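Grerkbridge Outdoors Forum > Walking, Running and Wheels > Local routes

Thread: The concrete path under the embankment, is it good for beginners on inline skates?

shufen_pan
Posts: 118
Friday, 07:40

Good morning to all. I have seen in older threads that people ask where they can learn to skate outside the sports hall, and the answers are mostly car parks. I would like to propose the long concrete path between the embankment and the field, on the Pliltport side. I have skated there since the spring and I write down what I know, so that you can tell me where I am wrong.

1. How to get there
Take bus 118 to the last stop and walk back along the road until the path begins. With a car, please use the side street and leave the bus bay free. The drivers have complained already.

2. The surface
It is concrete, light grey, and mostly smooth. I had expected the rough kind that makes your feet itch, and I was pleased. There are some darker marks, but I do not feel them under the wheels. Please take care at the left margin when the embankment is on your left hand. In one place a thin dark line bends along the side of the slab, and I am not certain whether it is a crack or only a joint. A small wheel does not ask for the difference. Close to it, between the concrete and the grass, there is also a small dark thing which I took for a drain, and I did not stop to look properly. I simply stay in the middle.
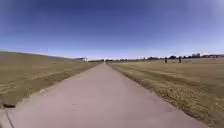 3. The length
I measured 2000 metres with my watch, from the road end to the low pale building, or whatever it is, and back again. For a first lesson I would do only 300 metres and turn, and repeat this until the stopping feels safe. The path is straight, so you see in good time who is coming.

4. Falling
You will fall. On both sides is short dry grass and I have used it as my brake many times. It is prickly in July, so long trousers are a good idea even if it is warm.

5. What is missing
Shade, a bench, and water. Bring your own water.

I would be thankful for your opinions, especially from people who skate better than I do.

----

musyoka_runs
Posts: 2000
Friday, 08:15

Thank you for the detailed post. I am a runner and I know this path well. I agree with most of it, but I do not agree that it is for beginners.

My reason is the wind. When it comes across the field there is nothing on that side to stop it, and the embankment does not help you because you are standing on the wrong side of it. I have had days when I ran out in comfort and came home like I was pushing a cupboard. A beginner on skates with the wind in the back will go faster than he wants, and he does not yet know how to stop. Your advice to turn early is good, but he must manage to turn!

For running I also have a complaint, which is that concrete is very hard. I run on the grass at the foot of the slope, where it is a little greener, and I use the concrete only for the last part when I am tired and want an even step.

Musyoka Ndung'u

----

zubeyde_c
Posts: 300
Friday, 09:02

I must disagree with Musyoka, in a friendly way. My daughter learned there and she was not blown to Pliltport. We went early, before breakfast, and the air was still. By the afternoon it is another story, there I agree with him.

Car parks are worse. In a car park you have small stones, oil, shopping trolleys, and people who reverse without looking. On the path you have dogs, yes, but most of the owners call them when they see a child with wheels.

One question for Shu-fen. What wheels do you have? We bought the Lashari beginner skates, the ones with the big brake on the heel, and the brake is already flat on one side after two months of this concrete. I don't know if this is normal or if she brakes too much.

----

shufen_pan
Posts: 118
Friday, 09:30

Zübeyde, I think it is normal. Concrete eats the brake. Mine lasted longer only after I learned to drag one foot behind the other. There is a replacement rubber from Metex that fits most heels, but ask in the shop, I have not tried it on a Lashari.

Musyoka, you are right about the wind and I should have written it in my list. May I say it like this: begin against the wind, so that it brings you home slowly when you are tired, and if it brings you home quickly, sit down in the grass. I have done it and it was not elegant.

----

tuoi_vi
Posts: 15
Friday, 12:10

Hello, I am new in Grerkbridge and this thread is useful for me. I don't skate. I would like to walk with my mother, who uses a wheeled walking frame, and the pavement near our flat is terrible, with the roots of the trees under every second slab.

Is it flat enough for her? And how is the end near the road? I am more worried about that part than about the long straight one. She is afraid of cars when they come from the side.

Tươi

----

tszkin_h
Posts: 2000
Friday, 12:48

Hello Tươi, welcome. I go there with my father, who has a stick, and he manages very well. The path has no steps in it. The wide part is wide enough that two people can walk side by side and a bicycle can still go past without ringing.

About the road end. There the path has the asphalt road on its left when you walk in that direction, but there is a strip of gravel and dry ground between the two, and then the kerb. So the cars are not directly beside your mother. I would still walk on the side away from the gravel, because the small stones travel onto the concrete after rain and the front wheels of a walking frame do not like them.

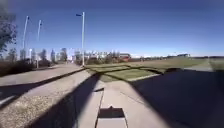

Road end of the path, partly in shadow. The tall street lights are on the road side, behind the gravel strip.

If the sun is low you will get long hard shadows over the concrete in this part. My father stops at them because he thinks there is a step. I tell him every time that there is none, and every time he taps with the stick first. Maybe your mother will do the same, so give her a moment.

Tsz-kin

----

musyoka_runs
Posts: 2000
Friday, 13:20

Good point about the shadows. I have also lifted my foot too high for a step that was only a shadow.

About the lights, I want to add a warning. They stand along the road, and they are for the road. In the evening they help you at this end, but further along by the embankment you need your own lamp. Two years ago I ran into a man who was walking without any lamp, and we both said sorry at the same moment.

----

zubeyde_c
Posts: 300
Friday, 13:41

I would not go there in the dark at all, with or without a lamp. But I am perhaps too careful. My husband cycles home on it in winter and he says it is the best part of his journey.

Tuoi, for your mother I suggest the morning. At noon the sun has no mercy, and the light colour of the concrete throws it back into your eyes. A hat, and sunglasses if she accepts them. My mother never did.

----

tszkin_h
Posts: 2000
Friday, 14:05

I have to disagree a little about the morning. On working days before nine there are many fast bicycles, and some riders think it is a race. At weekends the morning is fine. On a working day I would take her at ten or at half past ten.

Also, Shu-fen wrote that a bench is missing, and this is important for a person with a walking frame. If the frame has a seat, then no problem. If it does not, turn around earlier than you think is necessary. We made this mistake once and my father had to rest on the slope of the embankment. Getting him down was easy. I will not describe how we got him up.

----

tuoi_vi
Posts: 15
Friday, 17:26

Thank you all very much, I did not expect so many answers. The frame has a seat, and a basket also, so the water bottle can travel with us. I will try at ten o'clock next week and only go as far as she wants.

Is the bus 118 one of the low ones? She cannot lift the frame over a high step.

----

shufen_pan
Posts: 118
Friday, 18:03

Yes, it is low, and the driver will put out the ramp if you ask before the doors open. At the last stop you should ask a second time, they sometimes forget.

I will add the wind, the gravel and the bicycles to my list, and I will change the title of the thread, because it is no longer only about skates. Musyoka, I leave the word "beginners" in, and you may continue to disagree.

----

musyoka_runs
Posts: 2000
Friday, 18:10

I continue to disagree. But if anybody wants company for a first lesson, I am there most Sundays on the grass side, and I can at least catch the helmet.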